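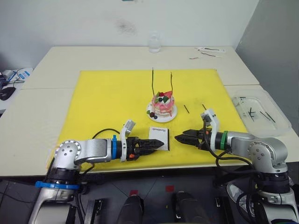

Pink drip cake with the black sticks in, two short ones still on the board, and the card.

**How do I stop the sticks on a small cake from leaning, and where should the card go?**

Posted by Meenakshi Agarwal, 13 July 2020

I am making small round cakes for a craft and food table at the Stekutton hall. The cake is layered, with pink frosting dripping down the sides, and it has strawberry, dark berries and a bit of green on top. It goes on a white plate with a flared rim, with a few small chocolate balls next to it.

My trouble is with the top. I want two tall black sticks standing up out of the cake, and I can't get them to match. One is taller than the other and leans a little, and the other has a bend near the top end. I also have two short ones which I haven't used. The sticks came in a mixed bag from Nisis with no label on them, so I can't tell you what they are made of.

I also have a small white card to go with the cake and I would like it to stand upright. I don't want to push it into the frosting if I can avoid it.

Last thing. My yellow cutting board has dark smudges and scuffs that don't come off with washing-up liquid. I put the plate on it while I decorate. Is there anything that works, or do I need a new board?

---

**pantry_door**

Chill the cake first. At least an hour in the fridge before you put anything tall in it. Soft frosting and warm sponge won't hold a stick however carefully you put it in.

Then make the hole before you put the decoration in. Use a clean skewer a bit thinner than the stick, go straight down and stop just short of the plate. Get your eye level with the table when you do it, and turn the plate a quarter turn to check from the other side. A stick can look upright from the front and be leaning well back. If you have already made a crooked hole, don't try to widen it. Make a new one next to it and hide the old one under a berry.

On the heights, I would either cut them level or make the difference bigger. A slight difference looks like a slip, but if one is clearly a third shorter it looks planned. Put the bent one in with the bend facing outwards, or cut it below the bend and use that as your short one. The two short ones could lie across the fruit, or just leave them off. It is a small cake and there is already a lot on top of it.

I would want to know what the sticks are before anyone eats the cake, though. If there is no label, ask the shop. If they can't tell you, push a length of paper drinking straw into the cake, closed at the bottom end, and stand the stick in that so it doesn't touch the sponge.

---

**Uniyal Road Bakes**

Agree about the fridge.

For the card, don't put it in the cake. Frosting has fat in it and it soaks up into the paper, and you get a grey tide mark along the bottom by lunchtime. Fold a strip of stiff card into an L, glue it to the back with the short side flat, and stand it in front of the plate. Keep it off the rim as the slope will tip it over.

I did 19 cakes for a fair last September and used little L stands for all of them. Two fell over and that was the door being open.

The chocolate balls will roll when you lift the plate. A dot of melted chocolate under each one holds them, or put them on when you get there.

---

**m_fennimore**

The board: bicarb and water mixed to a paste, leave it on for 15 minutes, scrub with the rough side of a sponge, rinse. That shifts smudges. I have used Detix cream as well and it did the same job for more money. Scuffs are different – they are marks in the surface and they stay. If they are shallow and you can't feel them with a fingernail, carry on using it. If they are deep enough to hold dirt I would replace it, or keep it for standing plates on and cut on something else.

No idea about the sticks, sorry.

---

**Meenakshi Agarwal**

Thank you all. I have trimmed the bent one and will try the skewer tonight once the next cake has been in the fridge. The bicarb took off most of the smudges. I have written to Nisis about the sticks and will use the straws until they reply.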